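Chapter 5
Teaching by Hand: the Gripper Project

In the earlier chapters you wrote programs that told a robot arm where to go, one point after another. For a box on a conveyor this works well. For small household things it soon becomes tiring, and the program grows very long. In this chapter the work begins with your own hands. You hold a gripper, you do the task yourself, and the recording becomes the lesson for the robot.

The chapter follows the Travotis project, which a student club carried out during one term, finishing in May. The club worked in two teams, Zotow and Purves, and each team had to prepare its own set of recordings. Together they kept 228 of them. The shared robot, called Brimo by the students, was trained only after both sets were checked.

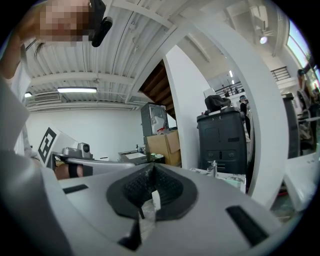
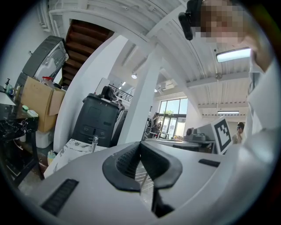
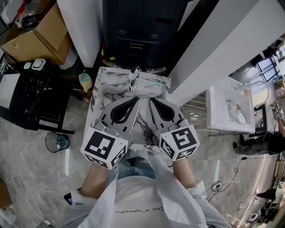

Fig. 5.1 Hand-held grippers in the project room. The third picture shows a pair in use over the marble-patterned board.

Before you read further, think of a simple task you do every day with two hands, for example opening a jar. Which hand moves first? Which one only holds? Most people cannot answer at once – the hands know it better than the head. Write your answer in your notebook, you will need it in Section 5.2.

What you will learn in this chapter:
how to plan a task before recording it
how to hold and move the grippers at a steady speed
how to decide which recordings to keep

You will need a partner and 16 free lines in your project table.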